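Let Them Read the Same Book Again

My daughter has read the second Gimholm book so many times that the cover came off in April and we had to tape it back on with the shiny brown packing tape, the only kind in the house. She's nine. She can do the whole bog chapter from memory, including the voice of the goose. And every so often some perfectly nice adult sees it sticking out of her backpack and says, "Oh, are you still reading that one?"

Still! As if it were a pacifier.

I want to stick up for rereading, because I think we've gotten weird about it. We (grown-ups, I mean, and I've done it myself) have decided that a kid who reads is a kid who gets through books, and that a kid who goes back to a book has stalled somewhere, like a car. I don't buy it anymore, and I used to buy it completely.

A little background. Our school, Marquez Elementary, uses a reading program called Flonex. You finish a book, you log in, you take a short quiz, and you get points depending on how long the book is and how hard somebody decided it was. There's a chart in the hallway with paper rockets on it. When you reach 1,000 points your rocket goes up past the moon and you get a pencil, and the pencil is a good one, I'll give them that. One boy in my daughter's class finished the year with 3,101 points and his rocket had to be stapled to the ceiling tile.

I have nothing against the boy. He's a sweetheart and he really does love books. But Flonex only lets you take each quiz once, so the second time you read something is worth zero. The tenth time is worth zero too. According to the hallway, my daughter spent most of February doing nothing at all, and she noticed. She asked me one night whether she should pick "a points book or a real book," and I stood there in the doorway holding a towel and couldn't come up with anything smart to say.

I know what people will tell me, because her grandfather told me over lunch. Kids need variety. They need new words and new kinds of stories, and if you leave them alone they'll eat macaroni every day. Sure! I agree with some of that. I put new books in front of her all the time, I leave them in the car and next to the bathtub, and she picks up plenty of them. What I object to is the idea that the old book is in the way.

Look at what she does with it. The first time through the second Gimholm book she was racing, because she had to know if the bridge would hold. I could hear the pages. The second time she slowed down and started asking me things, like why the ferryman lies about his brother, and whether he knows he's lying. I hadn't even noticed that he was. I went back and checked after she was asleep, and she was right, he says two different things about the brother in chapters four and eleven. Somewhere around the fifth or sixth time she got interested in how the chapters end. She told me the author "always stops right before you want her to," and then she started doing it in her own stories, which now all break off with somebody's hand on a doorknob. It's driving her teacher up a wall.

You don't get that from one trip. On one trip you get the plot, and the plot is wonderful, I love a plot, but it's also the part that covers up everything else.
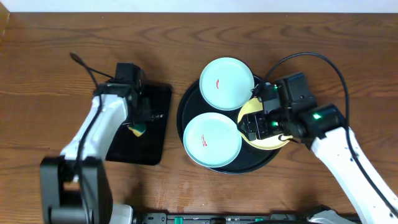
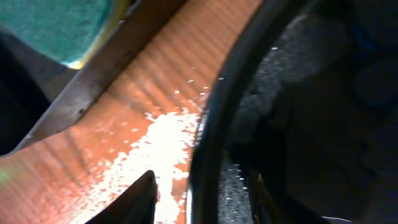
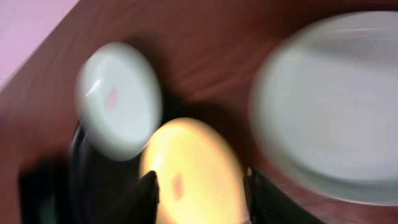 First picture: two green plates and a yellow one on a round black tray.

The grown-ups I know who are serious readers all do it, too. My neighbor rereads the same fat mystery every winter when the heating bill comes. I have a novel I go back to whenever I'm sick, more than 600 pages, and I know exactly who did what to whom, and I'd be annoyed if you tried to swap it for something fresh while I was lying there with a fever. We call that having a favorite. We get misty about it at parties. Then we turn around and tell a nine-year-old she ought to be challenging herself.

I think part of it is money, or the way we shop. There's always a next one. Grustberg, who publish the Gimholm books, print a checklist inside the back cover with little boxes next to every title, and the list gets longer each time they reprint. There's a poster. There's a companion guide that's mostly maps. I don't blame them, they have to sell books or there won't be any books, but a kid turns the last page and the first thing she sees is a reminder of what she hasn't got yet. That's a funny way to finish a story.

And part of it is that rereading is hard to measure. You can't put it on a rocket. If my daughter notices the ferryman is lying, there isn't a box for that. The Flonex quiz for that book asks what color the boat is. (Green. She got it right the first time and has been able to tell you ever since.)

The person who changed my mind was our children's librarian, Svitlana Kobzar. I'd gone to the desk to ask for something "a step up," and I'm pretty sure I used those words, while my kid stood next to me hugging the tattered thing to her chest. Svitlana didn't look at me. She asked my daughter which page it falls open to. And my daughter knew! She just let it drop open on the counter to the part where the sisters share the boiled egg, and the two of them talked about the egg for a good long while with a line building up behind us. Then Svitlana found a different book where people are hungry and share something small, and slid it across the counter, and said to come back and tell her which one did it better.

That's the whole trick as far as I can see. She got a new book into the kid's hands by taking the old one seriously. My daughter read the new one in two nights, decided the egg was better, and went back to say so with reasons. I've been trying to copy that move at home ever since, with mixed results. (I once asked which page a joke book falls open to. It was the page with the burp.)

I should be fair about the other side of this. There are kids who reread because the next thing up is too hard and they're scared of it, and a good teacher can spot that, and those kids need help more than they need my opinions. My nephew was one. He carried the same shark book around all through second grade and it took a while for anyone to work out that he was reading the pictures and reciting the rest. So yes, pay attention. Sit with the kid, have them read you a page from the middle. But you'll find that out by sitting there, and you won't find it out by banning the shark book. He still has it, by the way. He can read every word of it now and he's very proud of the index.

And I don't even want the school to throw out the whole program. Some kids love the rockets. I'd settle for one small change, and I've said so in an email that I rewrote too many times: let rereading count for the nightly log. We're asked for 30 minutes a night, signed by a parent, with the title and the pages, and there's a line at the bottom of the sheet that says "new material only, please." Cross out that line. It would cost them one pass through the copier.

Until then I'll confess to a crime. Some nights I write down the title of whatever's next to the bathtub and sign my name under it, and upstairs she's back on the bridge with the sisters and the goose. She knows I do it. I've explained that it isn't a great example to set, and she's explained to me that the ferryman had his reasons too, so I may have lost that one.

The fifth Gimholm book comes out this fall. She's on the library's hold list and very excited, and she's told me that the only way to get ready for it is to start over from the first. I offered to read it aloud this time, both of us, a chapter a night. She thought about it and said okay, but she's doing the goose.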